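The Drandley open day had a sign at the door promising "machines that do your chores," and I went because I have a basket of mending older than my car. Admission was free. Parking was 8 dollars.

First stop was the towel folder from Vamow. It can fold up to 30 towels an hour provided a person lays each one flat first, squares the corners and stands back. Ok-hee Byun, who was laying them flat, told me she had become very good at towels.

Next door a machine called Dina was loading a dishwasher. Dina did plates. Bowls were "on the list for February." A mug went in sideways and there was applause anyway, some of it mine.

Then the sewing room, which is where I had hoped to hear about my mending. Chevalier makes surgical instruments, so the fabric on offer was a pad of tissue with a cut across it, worked by two silvery metal instruments with serrated jaws. I stayed here longer than anywhere else.

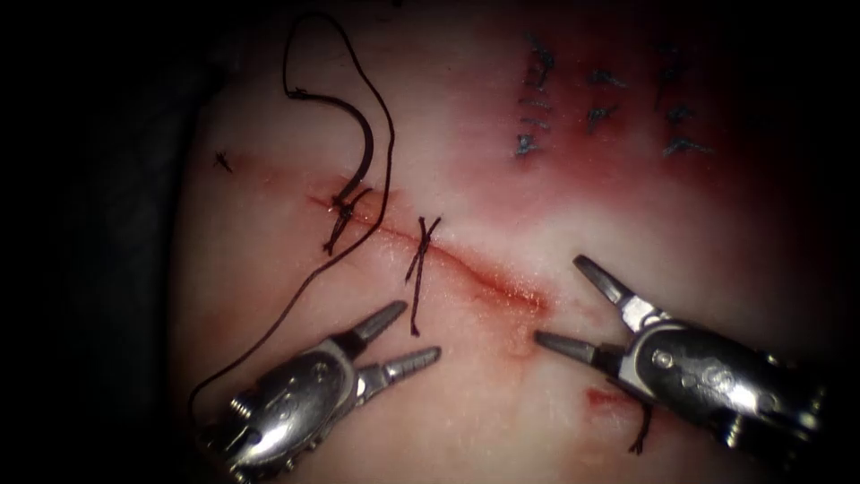

*Dwayne Castellanos*

Two stitches in, the left part of the cut was closed and the right part was still open and red. Farther up were columns of older stitches in bluish-grey thread, and I can report they're neater than anything on my coat.

I asked Ilgın Uysal, who runs the room, how it would do on a button. She said buttons had not come up. She also said that thread is the hard part, any thread, because it never lies the same way twice. My sewing box agrees with her.

The shop-floor hall was the last 22 minutes of the tour: shelf stocking, mostly cans. Ivars Luik had the cans going up nicely until somebody handed him a bag of rice.

Lunch was served by people. I had the soup.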